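Mastico Shelf Assist
Stock and facing support for small grocery stores

Mastico Shelf Assist is a stockroom and aisle system for stores that fill their own shelves by hand. A cart carries goods from the back room to the aisle, and a handheld screen tells staff which shelf to fill next. People still place and straighten the packs.

What the system does
The cart follows a route set by the store and stops at the bay that needs stock. It carries up to 3 crates. The software reads sales from the register and builds the fill list, so there is no walk through the aisles with a clipboard before opening.

What changes for staff
Less pushing and lifting, and fewer trips to the back. More of the shift goes to facing shelves, checking dates and helping customers. Dale Gill, who manages the Marsden store in Bromomville, moved his morning crew to a later start in September. "The list used to take up the first part of the shift," he says. "Now they come in and go straight to the shelves."

Some work gets harder to learn. New hires no longer pick up the stockroom layout by walking it, so we suggest a week of filling without the cart first. Kelly Crabtree runs our two-day staff training and can do it on site.

What it does not do
It does not pick single packs, turn labels to the front or change price signs. Soft bags and pouches are placed by hand.

Specifications
Model: Lukden 462
Cart length: 900 mm
Shelf bays per store: up to 662
Charging: wall dock, included

Orders and service
Ashley Naylor handles quotes and store visits. Spare wheels and crates are kept in stock. Carts bought before October 22, 2024 need the free dock update before the new software will load.
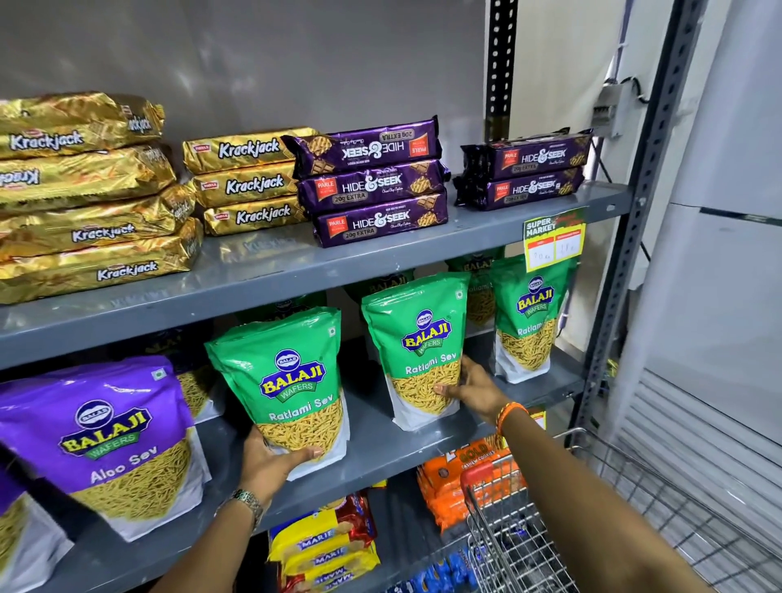
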